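Notes of the simulation practice meeting, Kurnside room, May

Present: Nermin Coşkun (chair), Muammer Saraç (minutes, under protest), both people from rendering, the test bench lot, one visitor from Wondalance who had been told there would be lunch.

Apologies: the Nirnen contact, whose train was "in a field".

## 1. Last meeting's notes

Agreed as correct, apart from the spelling of Bauerfeind, which has now been wrong in three sets of minutes in three different ways. The minute-taker accepts this.

Action left over from last time: write down what we mean by "an episode". Not done. Moved to item 3, where it can embarrass everyone at once.

## 2. Naming of runs

Nermin reported that the shared drive holds 28 folders with the word "final" in the name. Two of them also say "old". She read several out loud, slowly, until the owners identified themselves.

Rule proposed: task, scene version, controller version, seed. Nothing else. No initials, no moods.

Test bench asked whether "retry" could stay. Discussion of what a retry is went on longer than the item deserved. Agreed that a run with a new seed is a new run and a run with the same seed is a repeat, and the name should make plain which.

**Agreed:** new naming from the start of next month. Old folders to be left as they are until the Nirnen delivery has gone, then renamed by script.

**Action:** Muammer to write the script and try it on a copy first. The words "on a copy" were minuted at the chair's request.

## 3. What counts as an episode

Rendering start the clock when the scene loads. Test bench start it at the first joint command. The Wondalance visitor said they start it when the gripper leaves its home pose and had assumed everybody did. There was a short silence.

For the Nirnen set this matters, as they have asked for 500 episodes per task and will compare lengths. Under our present habits the same episode can have two lengths depending on which corridor you ask in.

**Agreed:** an episode starts at the first joint command and ends at the success flag, the failure flag or the time limit. Load time is logged separately. Rendering wished it noted that their way was tidier. Noted.

## 4. Success flags

Muammer had gone through 200 episodes marked as successful and watched them all, which he described as character-building. His main point was that the flag is set by the checker and the checker is forgiving. An object that ends up in the target area is a success even if it arrived there by being knocked.

Nermin asked if that was wrong. Muammer said it depended on whether the customer wanted things placed or wanted them merely relocated.

Draft wording was argued over and came out as follows:

- The flag may only be set once the gripper has let go and the object has stayed put for the settling time.
- Contact by any part of the arm other than the fingers is logged, and the episode goes to a person for review.
- The person who wrote the checker does not do the review.

The third line was carried with one grumble.

**Action:** test bench to suggest a settling time, with reasons, on one side of paper.

## 5. Wrist view review

The longest item. We have never had a written standard for what the wrist view should show before a scene is released, so each scene has been passed on the strength of somebody saying it looked all right.

The draft checklist was gone through against the timber board scene, with the wrist view up on the big screen.

Fingers. The draft says both fingertips must be in view when the gripper is open. Passed. Test bench would like a further line about how much of the picture the gripper body may take up, as in this view it has made itself very comfortable along the bottom. Rendering replied that the camera sits where the camera sits on the real mount. Left alone for now.

Shadows. The shadow on the upper left of the board has a stepped edge, like a staircase drawn by someone in a hurry. Rendering said it was a shadow resolution setting and would cost frame time to put right. Nermin asked whether a policy trained on it might learn that shadows have corners. Nobody present could say that it would not.

Marks. There is a small dark brown patch on the board, visible through the gap between the fingers, with the same blocky edges. Rendering thought it was part of the wood. Lighting thought it was shadow. As lighting and rendering are the same two people, this was not taken as independent evidence. The draft now says that any mark on a working surface must be traced to a texture, an object or a light before release, and the answer written on the scene sheet.

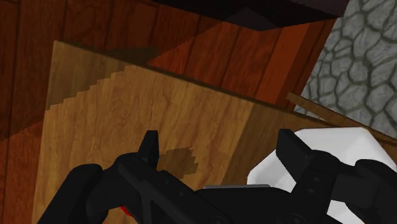 ## 6. Variation between scenes

Brief. The Bauerfeind guidance note we have been borrowing from says to vary backgrounds "sensibly", a word which has so far been taken to mean anything from a new wall colour to a cobbled farmyard.

Nermin's view: vary one family of things at a time (lights, surfaces, or clutter) and record which. Muammer's view: vary everything and let the seed keep the record. Both views have been heard before, at this table and in the car park.

**Agreed:** one family at a time for the evaluation scenes, everything at once for training. Both to be written down in the same document so that people can find the one they disagree with.

## 7. Storage

We keep the last 1,000 runs in full and thin out the rest. Test bench asked who chooses what is thinned. A cron job chooses. Test bench asked who owns the cron job. Carried forward.

## 8. Any other business

The visitor asked if our standard would be shared with Wondalance. Yes, once there is one.

The whiteboard in the Kurnside room still says DO NOT WIPE over a diagram no one will claim. It will be wiped.

Lunch was not provided.

## Actions

| Who | What | By |
|---|---|---|
| Muammer Saraç | Renaming script, on a copy | Next meeting |
| Nermin Coşkun | Circulate episode and flag wording | End of May |
| Rendering | Cost of finer shadows, in frame time; trace the patch on the board | Next meeting |
| Test bench | Settling time, one side of paper | Next meeting |
| To be found | Owner of the cron job | Before it runs again |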